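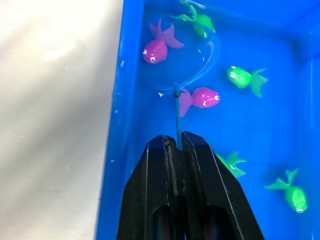
*Figure 5.1 A small blue toy net, held by its handle*

# Chapter 5: Founders and Their First Customers

A new company rarely begins with a market. It begins with a few persons who agree to pay before the product is finished. In this chapter we study how founders find these persons, and how they keep them.

Our main case is Brullex, a scheduling software firm from Stastport. In its first February it had 2 paying clients and a list of 223 contacts, most of them cold. The founders telephoned every name - a slow labour, but it taught them which features to cancel.

Before reading, write down who would buy from you tomorrow, and at what price.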